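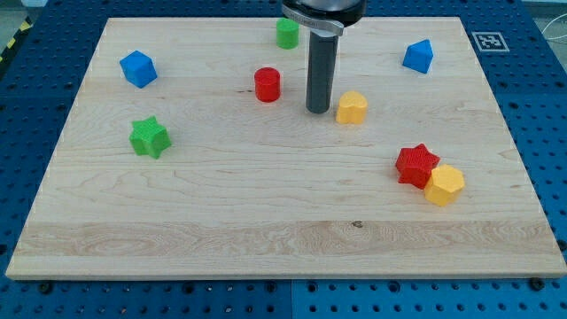 A maple board on the worktable.

Cotden ferry: new fares from April

The town of Cotden has signed a new contract with Stamell Lines for the river ferry between Erraji Landing and the bus station. The contract is for 3 years. Under the old one, the company kept the ticket money and the town paid only for fuel. Now the town will pay a fixed sum every month and will receive all the fares.

A single ticket will cost $2.50 and a book of 28 tickets will cost $50. Children under six travel free with an adult. The paper books from last year stay valid until they are finished, and you can still buy them at the kiosk on the landing.

The first boat leaves at 6:10 in the morning, which is twenty minutes earlier than before. Many readers who work at the hospital have asked for this. The last boat back is at 9:40 in the evening. We asked also for a later one, but Stamell answered that it has not enough crew for it at present.

Atach, our passengers' group, collected 2000 signatures for the early boat. Thank you to all who signed. If your boat is late or does not come, please write down the time and the landing and send it to Birutė Liepiņa, who will bring the list to the next meeting with the company.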